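About Jultis Fuel Trading 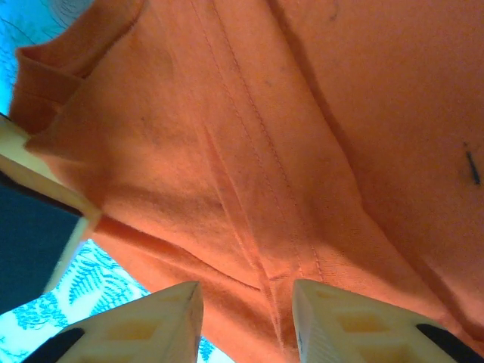

What does Jultis do?
We buy fuel oil and diesel from refineries and resell it to factories, shipping lines and small power plants.

Jultis opened with one leased tank and now runs 7, with a total of 126 people on the payroll. Most of our supply is bought on term contracts. The rest comes from spot cargoes, which our Ruangrit desk handles. Sister company Kondton inspects each cargo at loading and again at discharge. We do not take prepayment for product we have not yet bought.

Offices are open from 8 a.m.

Last updated: January

Contact | © Jultis Fuel Trading | Back to top

This site uses cookies. Accept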